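Why does wood have lines in it?
By Petronella Swanepoel
Saturday, January 21, 2023

Look at a table, a door or a wooden spoon. Do you see lines in it? Some are straight, some are wavy, and some make shapes like an eye or a tall hill. We call this pattern the grain. The tree made it while it was growing, a little bit every year.

How a tree gets thicker

Under the bark of a tree there is a very thin layer with a difficult name: cambium. You say it like this: KAM-bee-um. It makes new wood on its inside and new bark on its outside. So the tree gets a new coat of wood, and the old coats stay underneath.

In places with a cold winter, the tree does not work equally hard all the time. In spring it needs a lot of water for its new leaves, so it makes wood with wide, open tubes or cells. This wood is often light in color. Later in the summer the growing becomes slow and the new wood is tighter and often darker. In winter the tree rests. One light part and one dark part together are one year. This is a growth ring.

In some warm countries, where it is hot and rainy all year, trees can grow without a stop. Then the rings are hard to see, or there are no rings at all.

From rings to waves

If you cut straight across a trunk, you see circles. But a board is usually cut along the trunk, from the bottom toward the top. Now the saw goes through the rings in another direction, and the circles become long lines. 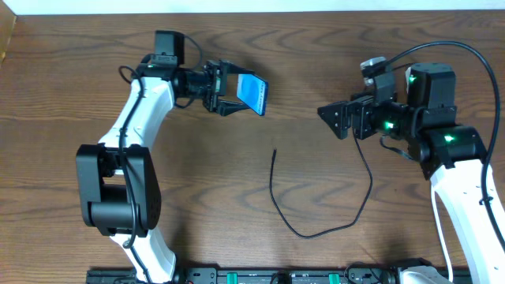 A real tree is never perfectly round or perfectly straight. It leans a little, it has bumps, and it becomes thinner near the top. That is why the lines on a board can bend and make waves. When the saw passes close to the outside of the trunk, the lines are often far apart and curved. When it passes through the middle, they are mostly straight and close together.

And the round dark spots? They are knots. A knot is the place where a branch was growing out of the trunk. The grain has to go around it, like water around a stone.

Good years and bad years

A wide ring often means that the tree had enough rain and sun. A narrow ring can mean a dry year, or insects that ate the leaves, or big neighbors that took the light. Scientists who study rings can learn about the weather of long ago. If a tree has 50 rings, and it made one each year, that part of the trunk grew for 50 years.

Try it at home

You need a sheet of thin paper, a soft pencil or a crayon, and a piece of rough, unpainted wood – ask an adult which piece you may use.

Put the paper on the wood and hold it still with one hand. Rub softly with the side of the crayon. Slowly the grain will come through. On very smooth wood it does not work so well, so try an old board outside if you can.

Make 5 rubbings from different pieces and write under each one where you found it. Can you find a knot?

Words to remember

Grain: the pattern of lines in wood.
Cambium: the thin layer that makes new wood and bark.
Knot: the place where a branch was growing.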